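Back from Ostport, feet still sore, and I promised a couple of you I'd write up the furniture open day before I forgot everything. So, in no particular order (well, mostly in order), my October trip to see how bent wood furniture gets made.

The Musetti workshop opens its doors to visitors once a year, and I've missed it every time until now. It's up past the old ferry landing, on the street with the bakery that does the almond rolls. I got there a little before 10 in the morning with two almond rolls in my bag and there was already a line out to the sidewalk. Groups go in 20 at a time, which sounded like a lot to me, but the building is long and everybody spreads out once they're inside.

First stop was the veneer store. I could have stayed in there all day! It smells like pencils and tea. They keep the sheets flat on deep shelves, sorted by log, so the pieces for one chair or cabinet can come from the same tree and match up. Our guide pulled out two sheets of oak and flipped one over against the other so the grain mirrored itself, and the whole group went "ooooh" like we were at the fireworks. I asked if I could touch it and she said that's what it was out for.

Then the pressing room, which is loud. The short version is that thin layers get glued, stacked in a curved form and squeezed until they hold the shape. A curve stays in the form for 30 minutes before it comes out, and then it has to rest on a rack before anyone cuts it. I had always figured curved furniture was carved out of something enormous, or steamed and bent over somebody's knee. Some of it is steamed, she told us, but that's a different shop and a different kind of wood, and I got the feeling there's a little rivalry there.

The part I'd really come for was the finished pieces, and I spent most of my time down low looking at the undersides. I do this in stores too and my family hates it. But the underneath is where you find out how a thing is put together — how a crosspiece meets a curve, whether the edge band runs cleanly into the corner, where they've stuck the label.
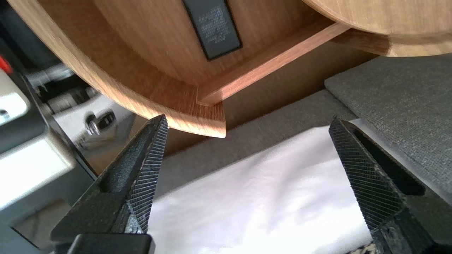
I'm a sucker for pale oak anyway, that warm honey color with the fine straight grain, and I love it when the band along the edge comes out a shade lighter than the face. A flat strip going into the inside of a curve is a hard joint to get right, too. I tried it once on a magazine rack and ended up with a gap I could slide a nickel into. Filler didn't help. It's in the garage, holding paint rollers.

Lunch was soup at Mendes, on the corner, where they'd made a big pot for the open day and were running out by the time I sat down. Get there before noon if you go. The bread is good, the coffee is fine, and they let me spread my brochures all over the table.

In the afternoon I went back for the talk on the Plorkivum line, their newer range. I still can't say the name without stumbling. It's all rounded sides and small ledges, meant for apartments where a sharp corner at shin height is a real problem (my shins agree). The speaker went on a bit about glue, but there was a good stretch on finishing, and why they rub on thin coats of oil and let each one dry overnight. There was a hand plane demo afterward where you could have a turn. I made one long curl of shaving and several sad crumbs. The curl is on my windowsill now.

A few practical things. Tickets were 5 dollars at the door, cash only. Parking on the street is hopeless, so use the lot behind the landing and walk up. Wear closed shoes or they'll turn you away from the pressing room, as happened to a poor man in sandals just ahead of me. They sell veneer offcuts in bundles by the exit, up to 2 bundles per person, and I bought both of mine in oak. Now I have to figure out what to make with them. I'm thinking a small tray with a curved lip, if I can build a form for it over the winter.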